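Workshop Tips: Setting Up a Lounge Room for Robot Practice

September 30, 2024

Our students at the Bekberg Robotics Club have spent this term on the tidy-up round of the Pronitz Challenge, where a robot has to put a lived-in room back in order. We've picked up a ridiculous number of tricks along the way, most of them to do with housekeeping and hardly any to do with code. If your school or club is having a go next year (please do, it's a ripper of an event!), help yourself to any of these.

Start with the floor

Sweep first, every session, even if it looks clean. Biscuit crumbs are the enemy. If you mop, do it the night before so the tiles have plenty of time to dry.

Mark your start positions with low-tack painter's tape and write on the tape with a laundry marker. Peel it up at the end of the day. Leave it over a hot weekend and you'll be there with eucalyptus oil and a rag, rubbing away and wishing you'd listened. For stubborn gum, a warm cloth laid over the spot for a few minutes, then a plastic scraper held nearly flat. Never a metal one on tiles.

If furniture has to go back in exactly the same spot, put a little corner of tape at each foot. You can vacuum under the armchair and still start the next run from where you left off.

Choosing pillows and cushions

Soft things are brilliant to practise with and also completely maddening. A pillow never lands the same way twice, so give up on perfect repeats and get the kids to write down how it was lying before each go. Flat, folded, one corner up, whatever suits.

The op shop is your friend. We set ourselves a limit of $4 a pillow and came home with the boot full. Wash the lot before they go anywhere near the room, and dry them right through, with a couple of clean tennis balls in the dryer to break up the lumps. A pillow that's still damp in the middle is heavier than it looks, and it'll go musty in the cupboard besides.

Trim loose threads with small scissors. Don't pull them! Anything dangling can find its way into a finger joint, and picking cotton out of a hand with tweezers is a slow way to spend an afternoon.

Light and curtains

Our room gets glorious sun, which is lovely for people and a nuisance for cameras. A white object on a pale floor beside a bright window is about as tricky as it gets, so naturally the students love it. Try a run with the curtains open and another with them drawn, and note which was which in the logbook. Sheer curtains take the glare down nicely. Ours are cheap polyester, washed cold and rehung while still a bit damp so the creases drop out by themselves.

Cords

Run cords along the wall where you can. Where you can't, leave enough slack that nothing goes tight when the robot leans forward, and have one student whose whole job is watching the cord. They'll grumble, then they'll catch something in the first hour and be very proud of it.

Hook-and-loop ties beat cable ties for anything that gets moved. Buy the roll and cut your own lengths.

Looking after the hands

Wipe fingertip pads with a barely damp microfibre cloth and let them air dry. No dish soap, no spray polish, and please keep hand cream well away on the people side too. Lint builds up faster than you'd think after a pillow day, and a soft artist's brush gets into the gaps beautifully. Power off before any of this, of course.

Keeping a run sheet

Geder, our students' project, has its own run sheet stuck inside the cupboard door. We book the room for 2 hours, and the students are aiming for 100 logged tries before the regional in May. Write in pencil, date every page, and have whoever set out the pillow do the writing. The misses are well worth a line each as well; the best changes to Geder so far came out of a page of them.

Budget for the whole room, furniture and all, was $800. The armchair was the splurge and I'd do it again.

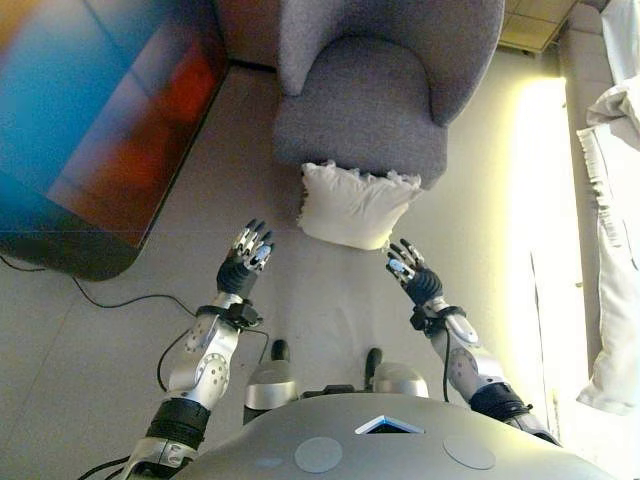
D. Vlachopoulos
Workshop mentor, Bekberg Robotics Club

Pillow practice on the tiles, both hands open and the armchair just behind. Next month's tips will be on folding tea towels, so start saving your old ones now!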